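Section 6. Putting the Brendier kitchen arm to work beside your staff

Read this section before the first shift, and have the people who will work beside the arm read it too. The sales sheet says the arm "frees up your team". At our staff kitchen it freed up some of Leidy Muñoz's morning and then filled it again with wiping, resetting and pressing Resume. Plan for that.

6.1 Choosing the bench

1. Pick one stretch of counter and keep it for the arm. Moving the arm means teaching every position again.
2. Check the whole edge of the counter. Where stone meets metal trim, the surface changes under the gripper and so does the glare. Teach the edge as a no-go line, even if the software offers to find it for you.
3. Walk the arm along the edge at the slowest speed with one hand on the stop button.

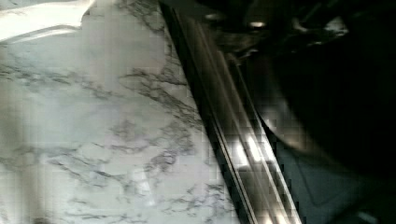 Can the arm find the edge of the counter without being taught?
Sometimes, and that is a poor thing to rely on in a room where people carry hot pans. Teach the edge by hand and save it under a name your staff will recognise.

NOTE: Lutov, the software that runs the arm, calls this step "optional calibration". We don't treat it as optional.

6.2 Setting the reach

4. Open the Reach page in Lutov and enter 300 mm as the starting limit. You can widen it later, once people are used to the thing.
5. Clear away whatever your staff don't need for that shift. Leave what they do need. If the arm can't work around an ordinary kitchen, find that out now.
6. Run the empty-hand cycle 6 times and have a second person watch. Octavio Flores did this for us and stopped it twice — once for a cable, once on a feeling. Both stops were fair and both went in the log.
7. Check that cables keep some slack through the full swing.

CAUTION: Never reach past a moving arm to get at an appliance. The arm slows down when it meets something. It doesn't know that the something is your wrist.

Staff will want to work around it anyway, especially at the busy end of a shift.

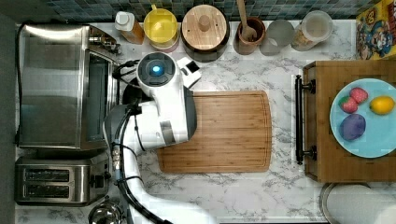
So decide in advance who gives way. Our rule is that the arm does. Anyone who needs the counter presses Pause, does the job, and presses Resume when they're clear. It costs time, and the daily report will show it as "operator delay". Marisol Pacheco, who signs off our rosters, has asked that this figure never be used to judge anyone's work. We suggest you get the same promise in writing before you switch the report on.

6.3 Sharing out the jobs

8. Write down every task the arm is meant to take over, and beside each one, the new task it creates. Fetching becomes loading. Tidying becomes putting things back where the arm expects them.
9. Give the new tasks to a named person with paid time to do them. If you skip this, they will land on whoever is standing closest.
10. Keep the manual way of doing each job on the wall. Someone should practise it every week.

NOTE: The arm's counter reached 1,000 completed moves in May. A completed move is one the software thinks it finished. Sheyla Sánchez kept her own tally beside it and marked 178 that a person had to redo. We'd rather you kept a tally like hers than trusted the screen.

6.4 Checks at the end of a shift

11. Park the arm, then press Stop. Pause is not enough for cleaning.
12. Wipe the trim and the corners where metal meets metal. Residue builds up there and the arm won't report it.
13. Look over the gripper bolts. If one has worked loose, tag the arm out of service and tell your supervisor.
14. Enter any stops in the log, including the ones that seemed silly at the time. 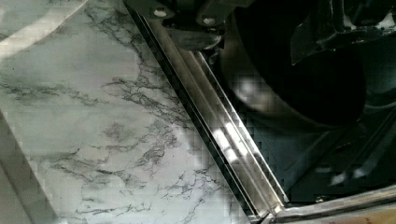
CASTAÑO DEPOT KITCHEN, Saturday, August 29, 2020

Change to step 4. The reach limit must now be entered again after every software update, as the last one put it back to the factory setting without a message. Tavion Nguyen-Tran caught it during the empty-hand cycle. Until Lutov fixes this, treat each update as a new installation and repeat steps 4 to 7 before anyone works at the counter.

Spare grippers and bolts are ordered through Astero. Quote the serial number from the base of the arm.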